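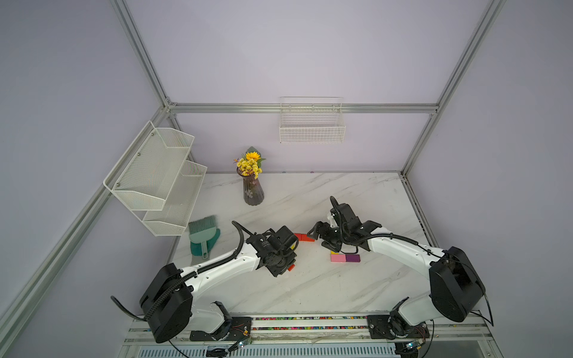 Fig. 1. Two-arm cell, view from the fixed camera. Both arms share one rail along the near edge of the table.

Valenari module, handout 4: placing blocks with two arms
Issued 13 Oct 2018. Read together with the Plamumeo cell rules.

1. Task
Each group programs the pair of arms to lay coloured blocks edge to edge in a given outline. The outline for this session is an L. Blocks are taken from the loose stock on the table and set down flat unless the task card states otherwise. A run is limited to 6 minutes.

2. Division of work
The arms are named left and right as seen in the fixed camera view. Only one gripper may enter the central zone at a time. The program must request the zone, wait for the grant, and release it after the wrist has been raised.
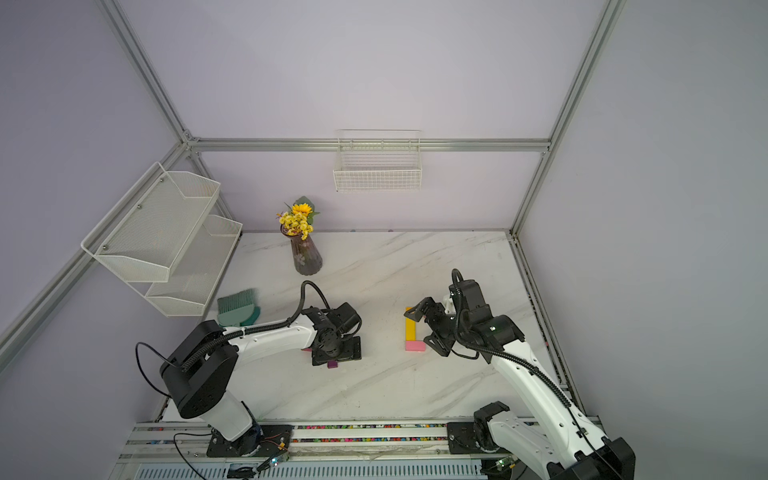
Fig. 2. Right gripper at the upright yellow block; pink block flat below it. Left gripper low over a purple block.

Approach speed is 100 mm/s in free space. Reduce it before the fingers come level with the top of a block. An upright block tips easily, so centre the fingers on its width before closing.

3. Picking from the stock
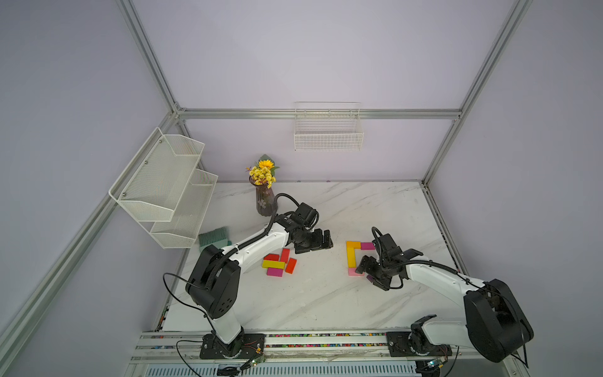

Block detection in the Tran library returns a colour, a centre point and an angle. It works well on separate blocks and poorly on overlapping ones. Where the stock lies in a jumble, as beneath the left gripper, two red blocks close together may be returned as a single region. The yellow block across the middle splits its neighbours in the same way. Take the outermost block first and run detection again after every pick. Results with a confidence below 70 are to be discarded.

4. Checking the outline
Use the wrist camera for the final check. Its view is tilted, so correct for perspective before measuring angles. The permitted gap between adjoining blocks is 2 mm.

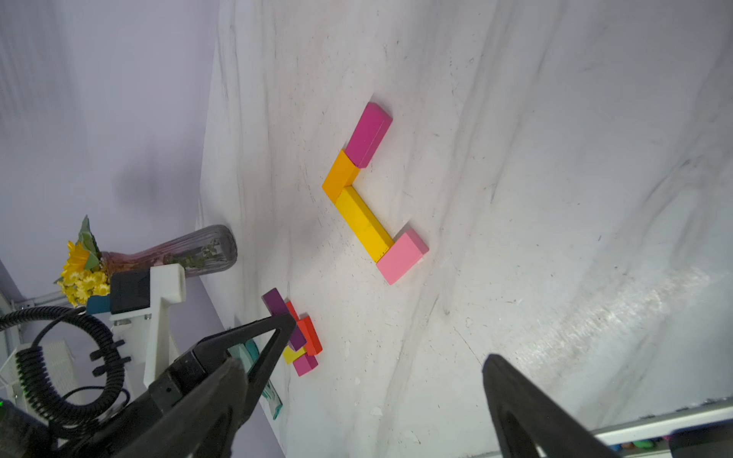

Fig. 3. Wrist view: magenta, orange, long yellow and light pink blocks laid end to end.

5. To hand in
Program listing, zone request log, one corrected wrist image and a table of measured gaps. Upload to the Jandside folder under your group number.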